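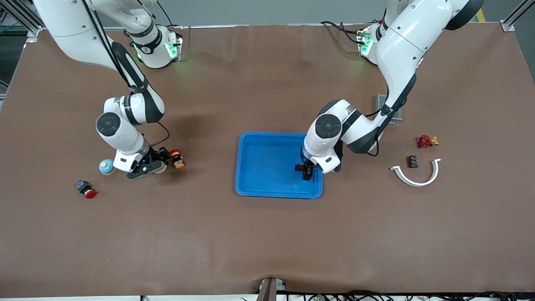 Bimanual policy sorts well with one arm and badly with two: is it the data or the action chunking?

Posted by grarnau_lab, 05/10/2021

We are trying to reproduce the tray-filling result from the Carnora report on our own two-arm cell. The task is simple: a set of small parts lies on a brown mat, and the arms put them one at a time into a blue tray in the middle. Either arm may pick, depending on which side the part is on. The policy is plain behavior cloning from camera images and joint positions, trained on 1581 teleoperated episodes.

With the other arm parked, each arm alone places the part in 11 of 12 trials. With both active, success falls to a bit over half. The failures look alike. One arm reaches the tray and opens its gripper, the other stops short of its own part and stays there until the time limit. No collisions, no faults on the controller.

I have changed the chunk length from 20 steps to 50 with no clear effect. Validation loss is flat after 800 epochs in both cases. Before I collect more data I would like to know whether others have seen this, and whether the fix was on the data side.

hollis_k

We had the same stall. Look at the demonstrations before you touch the network. If your operators work one arm at a time, the idle arm sits still for a large share of every episode, and the policy learns that "other arm near tray" means "hold position." Holding then reproduces itself, as the observation does not change from one step to the next.

What worked for us, in order of effect:

Drop or thin out frames where an arm moves less than a small threshold. We kept one in five. Do it per arm, with a mask on the loss, or you will also cut the useful motion of the moving arm.

Record 200 extra episodes where both arms are in motion during the place. The operator has to start the second reach before the first gripper opens. This is tiring to teleoperate and the first 30 or so were unusable.

Remove joint velocity from the input if you have it there. A velocity of zero is a very strong cue for predicting zero.

After the first two steps our stall rate went from 9 in 20 to 2 in 20. Same network, same chunk length. I would not read much into a validation loss on this kind of data — it is dominated by the easy stationary frames.

Also check that the parts were swapped between sides during collection. If the valve handwheel is always on the right and the ball always on the left, you have trained two separate tasks and will find out when you mix them.

rey_m

Try a bigger model, it fixed most of my problems.

grarnau_lab

Thanks, hollis_k. You are right about the idle frames. I plotted them and the non-picking arm is stationary for 61 percent of the recorded time. No velocity in the input. Parts were not swapped in the first batch. Retraining with the per-arm mask now, and will post the numbers with the same 20 start layouts for both versions.

hollis_k

Keep the layouts fixed and randomize the order you run them in. Ours drifted by a few points over an afternoon when the lighting changed.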